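Loredana Santoro on boxes, borrowed tables and getting a room ready

When I arrive, Loredana Santoro is holding a roll of packing tape in her teeth and waving me in with her elbow. She has been setting up shared workrooms for six years, first as a favor to friends and now as the whole of her working life, and she talks about furniture the way some people talk about dogs. Her company, Jellitside, takes over big plain rooms, fills them with desks and tables, and hands them on to groups that need somewhere to spread out for a few months.

"I love this stage," she says, once the tape is out. "Everything's half out of its box and people are already working. You can't make them wait! They see a chair and they sit in it."

She grew up above her parents' stationery shop, and she puts a lot down to that. Deliveries came in through the front because there was no back door, so for a couple of hours every week the customers had to squeeze past cartons of envelopes. "My mother never apologized for it. She'd say good morning and hand them something to carry. I still do that. If you visit me you'll go home having moved a box."

I did, as it happens. Two of them, and a rug.

The first thing she does in any new room is walk around it with nothing in her hands. She wants to know where the daylight falls and which way people turn when they come in. Desks for quiet work go by the windows, always, and she is firm about it. The big shared tables come into the open floor, where people can get at them from every side.

"And round the corners off if you can," she says. "I used to buy the cheapest rectangular tables going. Then I had a whole winter of bruises right here." She slaps her hip. "A rounded table changes how people walk. They drift past it. They stop and put things down and start talking. I'd never go back, I really wouldn't."

She orders white when she can get it, for tables and desks both. I ask if it shows the dirt, and she is delighted by the question.

"Of course it shows the dirt! So somebody wipes it. I had a dark table once and I don't think it was cleaned from one December to the next. I found a whole raisin bun under the lip of it."

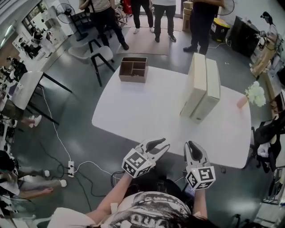 What she gets most excited about, though, is the small stuff. Loredana believes that a shared table needs at least one thing on it that stays put, and her favorite is a wooden organizer with compartments. She likes the kind with one big section and a few little ones, and no lid.

"A lid is a disaster. A lid means I don't know what's in there, so I buy another one. With an open box you look down and there are the scissors. You get the big space for whatever's awkward and the small spaces for whatever you'd lose. And don't fill it! People get a box like that and they pack it solid the first day. Leave it mostly empty and let the room fill it up for you."

Her other rule is flowers. She has put a vase in every room she has done, including one in a former tire store where the flowers lasted an afternoon. White blooms, pink vase is a combination she comes back to again and again, and she keeps it near the edge of a table where it isn't in the way of anyone's elbows. (I said I'd have thought the edge was the risky spot. She said that in six years she has lost one vase, and it was in the middle.)

"It tells people that someone thought about them before they came in. You can have cables everywhere and cartons stacked up in the corner, and if there are flowers, people think, oh, they're getting there. Take the flowers away and it's just a mess."

Cables are a sore point. She laughs when I bring them up, then sighs, then laughs again. Every room she takes on seems to have its outlets along the wrong wall, and the power strips end up out on the floor with everything else wound around them. For a while she bought rubber covers, the ramp kind, and people tripped on the covers. Now she lets the first week happen, watches where the leads go, and only then starts tying things down.

"If I do it on day one, I do it for the room I imagined. By the end of the week I know what room I've got. The desk has moved, the fan has moved, somebody's found a spot they like. Then I get the ties out."

The fans are hers too, standing ones, bought in a batch from a supplier called Bumix that was clearing out a warehouse. She is proud of the deal and tells me the story twice. She prefers a standing fan to anything fixed, on the grounds that people who are hot can go and get it, and people who are cold can turn it to face the wall. "It's very democratic. There's a bit of arguing. That's fine, that's how they get to know each other."

Rugs come last in most people's plans and early in hers. A gray floor, she says, goes on forever, and people don't know where they're meant to stand on it. A beige rug gives them a place. It doesn't need to be under anything in particular. She will put one down behind a chair, leave it for a day or two, and see who wanders onto it.

Her business partner, Annick Lefèvre, does the accounts and the ordering, and joins us partway through with three coffees and a clipboard. Annick has a less romantic view of the rug question.

"She buys them before we have the keys," she says. "I have rugs in my garage. I have rugs in my car."

"Good rugs, though," says Loredana.

"Very good rugs," Annick agrees.

Between them they have a system for cardboard, and it is the part I have since copied at home. Boxes are never broken down on the day they are emptied. The tall ones get stood up side by side where everyone can see them, and the rest go in a stack against something solid. At the end of the week anyone who wants a box takes one, and what's left gets flattened and goes out. Annick worked out that in their busiest year they got through 1026 cartons, and that more than 140 of them were taken home by people using the rooms.

"For moving house, for the kids, for the cat," Annick says. "One man asked for 30 all the same size. We never found out what for."

"Bees," says Loredana.

"It wasn't bees."

I wanted to know how they decide when a room is finished, and for the first time that morning neither of them had an answer ready. Annick's version is that it's finished when the last invoice is paid. Loredana thought for a bit and said she watches people's bags. In a new room everybody keeps their bag on their shoulder or between their feet. Later on, bags get left wherever their owners dropped them, and she takes that as the best compliment she's going to get.

"Same with sitting. At the start they all sit properly at the desks. Then one day there's somebody on the floor with their back to a table, working away quite happily, and four others standing around chatting, and I think, okay, good, they live here now."

They have just started on the next place, an old showroom on Vitale Street with a ceiling Loredana describes as "a gift" and Annick describes as "a heating bill." It measures 2714 square feet, the largest they've taken on, and they mean to split it with furniture alone and leave the walls where they are. The desks are ordered. The tables will be rounded again, and there was some spirited discussion over my head about how many chairs with black legs and how many with wooden ones. Loredana wants them mixed, so people can have a favorite. Annick wants them to stack.

I asked what she'd tell someone with one room, not much money, and a load of unopened boxes.

"Open the one with the chairs in," Loredana said. "Then ask somebody over. You'll do more in an hour with a friend sitting there than in a whole day on your own. And get the table up before you unpack anything small, or you'll be putting screws on the windowsill, and you'll never see them again."

"Label the screws," said Annick.

"Yes, all right. Label the screws."

By then the coffee was gone and a delivery driver was leaning on the bell. Loredana looked around for the nearest pair of free hands, which were mine, and I carried two lamps and something very heavy in bubble wrap up the stairs before I was allowed to get my coat.

Posted 15/05/2019

Recent in Rooms and Workspaces
Three ways to hang a pegboard on a brick wall
Reader question: what do I do with a desk that wobbles?
A morning at the Lemen secondhand furniture barn
Drawer dividers you can make from shipping cartons
Cut flowers that last in a warm room
Our favorite rugs for concrete floors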